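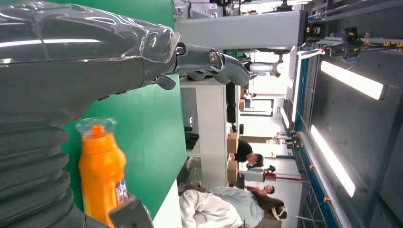
Mernard asked, in its reply to our last report, whether the Palma kit was worth the money yet, and could we please put the answer on the first page this time. Fair enough. The answer is that we would rent it for another term and would not buy it at the list price. The rest of this report is for anyone who wants to argue.

Sistden evaluation of the Palma two-arm packing kit
Progress report to Mernard, second period

Where we are
The plan called for 600 logged handling attempts by the end of February. We have 468. Most of the gap is the time we spent waiting for Gindance to send a replacement wrist cable, which arrived promptly at our old address. The new tenants were very nice about it.

All of the remaining attempts are with items our packing clients ship every day: bottles, soft wrapped parcels, and cartons with loose film on them. We dropped the foam cubes that came with the kit. The arms are excellent with foam cubes, and if any client ever takes up shipping foam cubes we will be ready.

What works
The hands close on a rounded bottle reliably once the bottle is standing. A bottle on its side is harder, and the arm tends to come in too high and think about it. Gindance suggested lowering the approach height in the setup menu, which helped a fair bit. It also brought the knuckles closer to the tabletop than our insurer would enjoy, so we have set a floor on it.

Running both arms together is better than we expected. One holds, the other waits its turn, and in this period we recorded only 2 collisions between them, both at low speed and both our fault for editing the rest positions after lunch.

Reach along the table edge is still a nuisance. The brochure gives a generous working area, and it is generous if you count the part under the table. When the forearm drops below the level of the top, the planner has trouble deciding which side of the surface it is on, and our operators have learned to keep a thumb near the stop button. We have asked for a proper table boundary setting. Gindance calls this "on the roadmap", a place we have visited before. 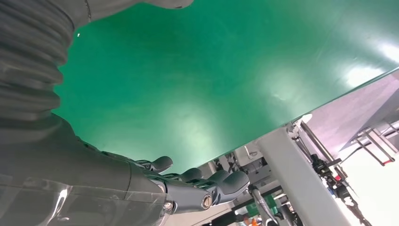

What doesn't
Wrapped goods. Clear film and coloured film both confuse the depth reading, and a loose flap can be taken for a solid edge. The hand then closes with great confidence on nothing. We had a small improvement from tilting the overhead lights and a larger one from taping the flaps down, though taping flaps down is more or less the job we were hoping to hand over.

The manual. It covers installation in detail and stops at the point where the arms first move. The section on finger calibration refers to a diagram that is not in our copy – nor in the second copy they sent.

Noise is fine. Start-up takes long enough to make tea.

Money
Spending on consumables and spares came to $2570, a little under budget. The largest item was hand coverings, which wear at the fingertips sooner than Gindance's service sheet suggests. We would like to move the unspent part into next period's coverings line, where it will not stay unspent for long.

Support
Phone support is polite and keeps hours that suit another continent. Email is quicker. We have stopped ticking "urgent" on the form, as it seemed to add a day.

Next period
Finish the outstanding attempts, starting with bottles lying flat.
Repeat the wrapped parcel series with the revised depth settings, if they arrive.
Get a written price from Gindance for a second rental term, with coverings included.

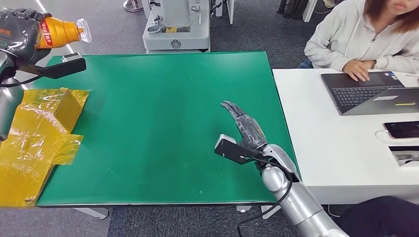
Palma kit at the bench: orange bottle in the left hand, yellow-wrapped item on the mat, right hand open.

We would be glad to have Mernard's decision on the coverings money before the next order goes in. The supplier's minimum order is a box, and the box is not small.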